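Jalora Garment Care: Frequently Asked Questions

Last updated 10 August 2018

Drop-off and pickup

Where can I drop off my clothes?
We have two counters, one in Mornholm and one in Rutusow. Both take the same items and charge the same prices. All cleaning and mending is done in Mornholm, so things left in Rutusow go over on the evening van.

Do I need an appointment?
Not for cleaning, pressing or simple repairs. You need one for fittings, including wedding clothes and any coat or suit that has to be pinned while you wear it. Call the counter you plan to visit.

How long does an order take?
Cleaning and pressing take 2 working days in Mornholm and one more in Rutusow. Hems and zippers take up to a week. June is our busiest month, and repairs left with us then can take up to 10 working days.

Can someone else pick up my order?
Yes, if they bring your ticket. If the ticket is lost, we need to see your own ID, so you will have to come in yourself.

What happens if I forget to pick something up?
We keep finished orders for 90 days. We call or text the number on the ticket twice during that time. After that, unclaimed clothes are donated.

Cleaning

What can you clean?
Shirts, suits, dresses, coats, curtains, blankets and most table linen. We do not take leather, suede, fur or pillows. Down jackets are fine, but they need an extra day to dry.

Can you get any stain out?
No. Fresh food and drink stains usually come out. Old oil, ink and dye often leave a mark. Please tell us what the stain is and what you have already put on it. Bleach and dish soap can set a stain, and we treat the cloth differently if we know they have been used.

Will my black clothes fade?
Black fabric loses a little color over time however it is cleaned. At home, turn it inside out, use cold water and keep it out of the dryer. Loose lint and worn patches are separate problems. Lint can be brushed off, but a worn patch means the surface fibers have gone and cleaning will not bring them back.

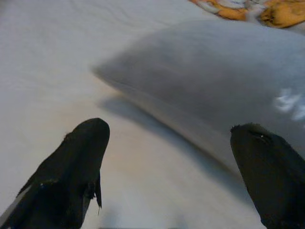
Repairs and alterations

What repairs do you do?
Hems, zippers, buttons, torn seams, pocket bags, linings and small holes in woven cloth. We can patch the elbows of a jacket or sweater. We do not reknit sweaters or repair shoes and bags.

Can you match my fabric?
For plain colors, usually. For checks and stripes we take a piece from inside the hem or a pocket facing if there is enough to spare. We ask before cutting anything.

Do I need to clean clothes before a repair?
Yes. We can clean them for you first, and the two jobs go on one ticket. We do not sew on unwashed clothing.

What is the Rajput hem?
It is the name on our price list for a deep hand-sewn hem with a cotton facing, mostly used on long skirts and heavy formal wear. It costs more than a machine hem and can be let down again later.

Payment and problems

How do I pay?
Cash or card at pickup. We ask for a deposit on any order over $100.

Do you give estimates?
Yes, at the counter and free of charge. We do not quote from photos.

What if I am not happy with the work?
Bring the item back with its tags still on, along with the receipt, within 10 days. We will clean or sew it again at no charge. If we have damaged it, we will ask you to fill out a claim form at the counter, and the Mornholm office will call you with an answer.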